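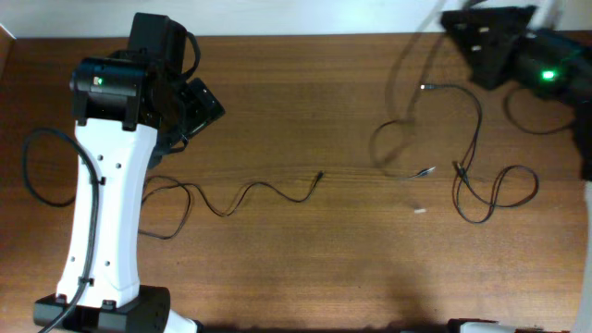
Unit 7: Evaluating a two-arm tabletop kit
Course handout, Lieven Aerts

Read before Friday's lab. Bring your own copy of the scoring sheet.

1. What is on offer
The Zevis is a pair of small arms sold by Fleteson for teaching labs. Each arm ends in a two-finger gripper. The basic package covers the arms, power supplies and control software. The service plan is sold separately and is billed per arm, so a two-arm bench pays twice.

2. The task
Cable handling is our test case. Thin cable is hard for any gripper: it bends when pushed, rolls out of the fingers and hides its own ends under its loops. A kit that stacks blocks well may still do poorly on it.
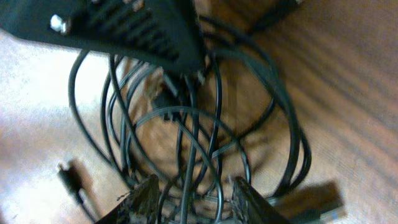 Score each attempt in three stages: approach, grasp, lift. A grasp counts only if the cable stays between the fingers through the whole lift. If a second strand comes up with the first, mark it as a partial.

Last term's group logged 193 attempts. They threw out 11 for operator error and scored the other 182. In 168 of those the arm finished its approach - most of the trouble came later, at the grasp. 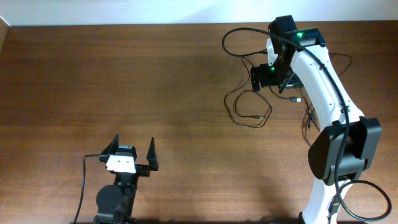
Fig. 2. Two-arm bench with cables on the table.

3. Points for your review
- Reach: can both grippers get to the middle of the table?
- Cable routing: does the arm's own wiring get in the way of the work?
- Status lights: can you read them from your seat?
- Support: compare the Fleteson plan with the Brerkmont offer in the reader.

Reading: Halvorsen, course reader, section 4. Reviews are limited to two pages.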